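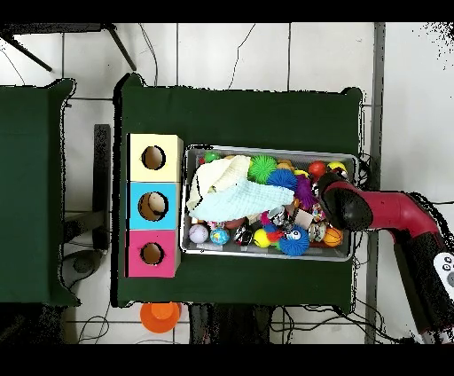

Drei Boxen mit runder Öffnung, daneben die Metallschale mit Bällen und Tüchern.

Sortierset Clemport von Vitunine im Test

Das Clemport kostet bei Tavstead fast 148 Euro, Versand inklusive. Dafür bekommt man die drei Boxen, die flache Schale und einen Beutel mit gemischtem Inhalt. Bestellt habe ich im August für unsere Spielgruppe, in der die jüngsten Kinder 18 Monate alt sind.

Das Prinzip ist schnell erklärt. Alles liegt durcheinander in der Schale, und die Kinder stecken die Teile durch die Löcher in die Boxen. Wir spielen meistens nach Farben, die Älteren denken sich eigene Regeln aus. Eine Runde dauert bei uns 15 Minuten, danach lässt die Konzentration nach.

Am Inhalt gefällt mir die Mischung. Die Igelbälle lassen sich auch von kleinen Händen gut greifen und rollen nicht so leicht weg wie die glatten Bälle. Einige Sachen haben wir aus dem eigenen Bestand dazugelegt. Mit den beiden Tüchern kann man Teile verstecken, dann wird aus dem Sortieren ein Suchspiel. 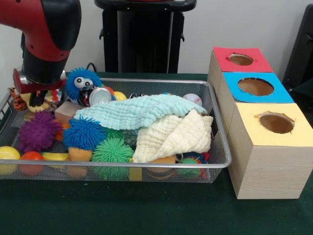 Das blaue Monster schaut hinten aus der Schale, vorne liegen die Igelbälle.

Weniger überzeugt bin ich von den Boxen. Das farbige Papier auf der Oberseite bekommt am Rand der Löcher bald Knicke, und abwischen mag ich es nicht. Wiroj Wongsuwan aus der Nachbargruppe hat seine mit Folie beklebt, das hält bisher. Außerdem stehen die Boxen auf glattem Untergrund nicht fest. Auf einer Tischdecke aus Stoff rutschen sie kaum noch.

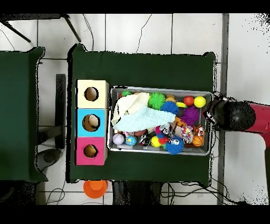
Die Schale ist flach genug, dass die Kinder von allen Seiten hineinkommen. Wenn man sie so voll macht wie wir, fällt beim Wühlen allerdings öfter etwas heraus. Für den Anfang würde ich nur die Hälfte einfüllen.

Eine Anleitung lag bei, vier Seiten mit Spielideen, davon zwei brauchbar. Das Vorgängermodell Lưu hatte laut Händler noch Deckel für die Boxen, die fehlen jetzt.

Ich gebe vier von fünf Punkten. Den Abzug gibt es für das Papier.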